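05/03/2018

Rang the removalist in Goststead again. He says the van takes thirty boxes "comfortably", in the tone of a man who has been inside other people's spare rooms. I said that would be heaps. I then went and stood in the doorway of my spare room and had a biscuit.

The Burnville place has no spare room. It has what the agent called a nook, and I have measured it, and it is a cupboard that somebody took the door off. So everything in here has to go in a box, go to Nhung, or go to the tip. The bed is staying until the last minute, mostly so I have somewhere to put the things I can't decide about. This was a sensible plan for perhaps an hour.

Nhung came over after lunch to be ruthless on my behalf. Nhung Mạc being ruthless means she picks up an object, asks if I love it, and if I pause she puts it in her own bag. She has gone home with my good colander, a lamp and a Moramwood atlas I didn't know I owned and now miss. She also brought Sầm, who is supposed to be a very calm dog and who spent the visit asleep in the only empty carton. We packed around him. Had to leave that one unsealed, for obvious reasons.

Found today: the warranty for a toaster that died in 2009, a bag of other bags, and the letter from the dentist asking me to come back in six months. Also $3 in a coat pocket, so that's the bond covered.

Boxes done: enough that I felt smug, too few to write down. I have used up the tape. The hardware shop wants to sell me 200 metres of it on a single roll and I'm beginning to think they've got the measure of me.

Mum says she moved house with up to 400 books and a baby and never once complained. I remember the move (not the one where I was the baby, the next one) and I would describe it differently, but it was her phone call.

The rule for tonight was bed clear by nine. I want to sleep in here while my own mattress is stripped and leaning in the hall, and I had been quite firm with myself about it. It's not looking likely. The pink blanket is in a heap on one side, the blotchy pink and blue bedding looks as if it has been wrestled, and the far edge has a pile along it that I've walked past so often I no longer see it as mine. There's a greyish patterned cloth in there that I would swear I put in the Nhung pile, and a little green thing I'm too tired to identify. The black lump to the right of the middle can stay where it is. I'll sleep on the left.

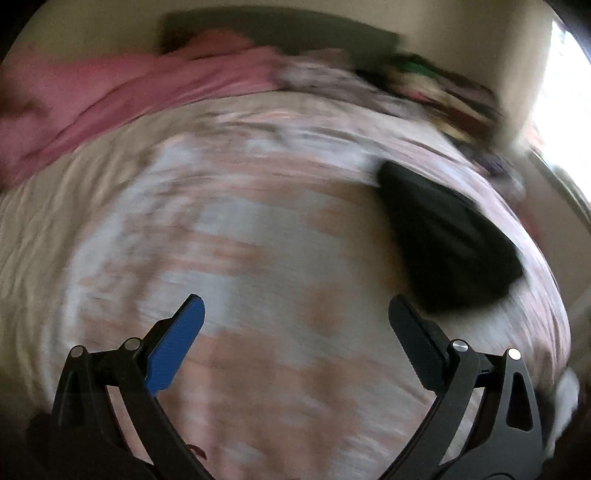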